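Print this page | E-mail this page
Last updated: 12/30/23

4. Shelf Position and Forgotten Food

4.1 Background to this part of the study

The earlier sections dealt with what households bought and how much of it they threw away. This section looks at where the food was kept in between. Most advice on household waste is about shopping lists, portion sizes and date labels. Storage position gets a line or two, usually to say that milk should not be kept in the door. We wanted to know whether the shelf an item sits on has any bearing on whether it gets eaten.

The data come from the Utside kitchen diary, described in Section 2. Households in two towns, Lamgate and Mornon, kept the diary in March. The final sample was 39 households in Lamgate and 44 in Mornon. A third town, Oral, took part in the pilot only and its results are not included in any of the tables.

4.2 What was recorded

Each household wrote down every chilled item when it went into the refrigerator and again when it left. The diary sheet asked for the type of food, the place it was put, whether it was in a container, and how it left: eaten, given away, frozen or thrown out. Place was entered as top shelf, middle shelf, bottom shelf, drawer or door. Refrigerators with more than three shelves caused some trouble. We told those households to treat everything between the highest and the lowest shelf as middle, which means that the middle category covers more space in a large refrigerator than in a small one. We return to this in 4.5.

In all, 2494 items were recorded with both an entry and an exit. Items with an entry and no exit were dropped. In most of these cases the food was still in the refrigerator when the diary ended, but a few sheets simply had a blank, and we had no way to tell the two apart.

Of the items kept, 1391 were placed on an open shelf. The rest were in drawers or in the door. Because drawers hold mainly vegetables and doors hold mainly bottles and jars, comparing them with the shelves tells us more about the food than about the position. The rest of this section is therefore limited to items on open shelves.

4.3 Differences between shelves

Items on the bottom shelf were thrown out more often than items on the middle shelves in both towns. The top shelf fell between the two in Lamgate and was close to the middle shelves in Mornon. The full breakdown is in Table 6.

Part of the gap comes from the kind of food. Households in both towns tended to keep raw meat and large pots on the bottom shelf, and raw meat was rarely thrown out. Large pots of leftovers were thrown out often. When we took leftovers away, the difference between the bottom and middle shelves became smaller in Mornon and almost disappeared in Lamgate. When we looked at leftovers alone, the difference was wider than in the full set.

Size also mattered. Small items were the ones most often described in the comments box as forgotten. These were things like half a lemon, the end of a block of cheese, an opened packet of ham, or a spoonful of sauce in a cup. Several diary keepers wrote that they had found such an item when moving something larger. Others wrote that they had bought a second one before finding the first. Duplicate purchases were not part of the original design, so we can report only that they came up in the comments and that they came up more in Lamgate.

4.4 Depth and height

The diary did not ask how far back on the shelf an item was. This was left out to keep the sheet short. We added a question at the end asking where on a shelf food was most likely to be forgotten, and most households answered "at the back." The second most common answer was "behind the milk."

Height is harder to separate from depth than we expected. On a shelf at eye level, a person standing in front of the refrigerator sees the front edge and can see little of the surface. On a low shelf the surface is easier to see from above, but only for the first part of its depth, and the shelf over it blocks the rest unless the person bends down. A small item in the middle of an otherwise clear shelf is easy to find at almost any height. The same item on a full shelf may not be. Figure 3 shows stacked shelves from a steep angle, with a single small item lying on the second shelf down.

We asked each household for the height of the person who did most of the cooking, but too many left this blank for it to be used. Any future version of the diary should ask for it on the first page, where fewer answers were missed.

Households were also asked whether they moved older food to the front when putting away shopping. Those that said they always did this threw out less from every shelf. The answer was given after the diary was finished, and people who had just spent the month writing down their waste may have been more careful than usual or may have wished to seem so.

4.5 Limits

The middle category is uneven, as noted above. A household with a small refrigerator had one middle shelf, and a household with a tall one could have two or more. We ran the comparison again with only the three-shelf refrigerators. The order of the shelves did not change in either town, but the Mornon group was then small and we would not put much weight on it.

Side-by-side models were another problem. These have two upright compartments, and in some of them the shelves are narrow and close together. The diary sheet showed a drawing of a single-door refrigerator, and households with the wider type had to decide for themselves how to fit their shelves to it. A few wrote notes in the margin. We followed the notes where they were clear and otherwise left the entry as written.

The diary covered one month only. Storage habits in March may not match those in summer, when more drinks and salads are kept cold. There were no public holidays in the diary period in either town, so the results say nothing about the crowded refrigerators that follow large family meals.

Finally, the households were not chosen at random. They answered a notice that described the Utside diary as a study of food waste. It is likely that people with an interest in the subject were more willing to sign up, and that the amounts thrown out are lower than they would be in the towns as a whole. This affects the totals in Section 3 more than the comparison between shelves, which is made within the same households.

4.6 What the results suggest for storage advice

The shelf effect is modest and should not be presented as more than that. It is clearest for leftovers. On the basis of these results, leftovers would be better kept on a middle shelf, near the front, and in a container small enough that nothing else needs to be stacked on top of it. Raw meat should stay on the bottom shelf for safety, whatever the waste figures show.

Leaving some open space on one shelf may do more than choosing the right shelf. We did not measure how full the refrigerators were and cannot test this with the present data. Roughly half of the comments that mentioned forgotten food also mentioned that the refrigerator was full or had just been filled. A measure of fullness, taken once a week, is planned for the second round of the diary in Lamgate. The wording of that question is still being settled, as the pilot version was read in several different ways.
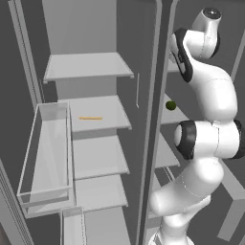 Figure 3. Rendered view of cabinet shelving, with one small item on the second shelf.

Contact us | Copyright Utside Kitchen Diary 2023 | Back to top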